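Budgeting for a first arm, updated 3rd February

I started with the arm and worked outward, and I'd do it backwards next time! Write down the job first. Mine was kitchen stuff, so reach mattered more to me than payload.

Step 1: Price the fingers 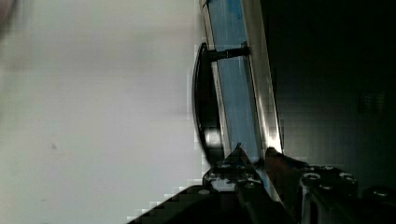

I'd put $173 aside for spares from Sterari, plus $24 postage.

Step 2: Set up the table

Toy food is cheap, so spend on a solid top and leave room for cables.
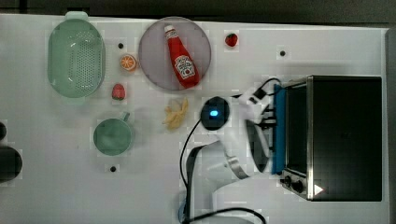
Dubey reckons I'm too stingy here and should allow another $100 for mounts.

Fair enough, I've added it (grumbling).
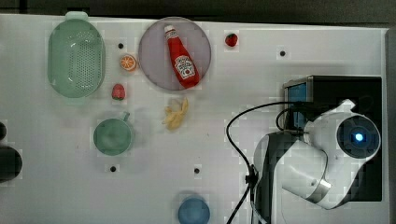 Step 3: Get the quote in writing

Hososport's ran out in June.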